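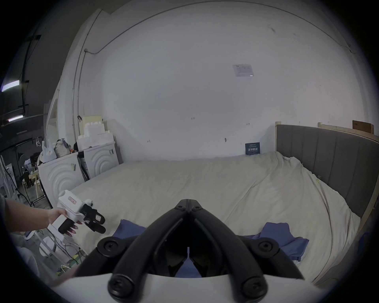 Call for Participants: Bimanual Household Handling Study

The Asudell Laboratory in Kendville invites adults to take part in a paid study of how people handle bedding and other soft goods with hand-held grippers. The results will be used to train robot arms to do the same work.

Background

Robots have long been taught by remote control, with an operator steering the arm through each task. The method is slow and ties up the robot for the whole session. In the Groklow project, participants hold a gripper in each hand and carry out the task themselves. A camera on the gripper records the work, and the recordings are later converted into motions an arm can follow.

In the first phase of the project, our staff recorded 2,000 short tasks. Arms trained on these recordings folded a hand towel correctly in 52 of 200 trials. Most failures came at the first grasp, when the jaws closed on two layers of cloth or on none. We believe a wider range of people, with different habits and different reach, will improve this result. The present phase tests that question with larger items, including bed covers.

What participants will do

Each participant attends seven sessions in a furnished test area. Sessions last about two hours, including breaks. Tasks include spreading and straightening a duvet, picking up pieces of fabric from a bed, and folding them. A member of staff gives instruction in the use of the grippers before the first recording. No experience with robots is needed.

Who may apply

Applicants must be 18 or older, able to stand and bend for periods of 20 minutes, and free of any current injury to the hands, wrists, or shoulders. Left-handed applicants are encouraged to apply. Employees of Asudell and members of their households are not eligible.

Payment and privacy

Participants are paid at the end of each session, including any session they choose to leave early. Recordings may show a participant's hands and arms and, at times, other people in the work area. Names are stored apart from the recordings. A participant may withdraw at any time and may ask that recordings not yet used in training be deleted.

How to apply

Application forms are available at the front desk of the Chidiac Building, Kendville. Completed forms must be received by 1/1/19. Selected applicants will be contacted by telephone to arrange a first session.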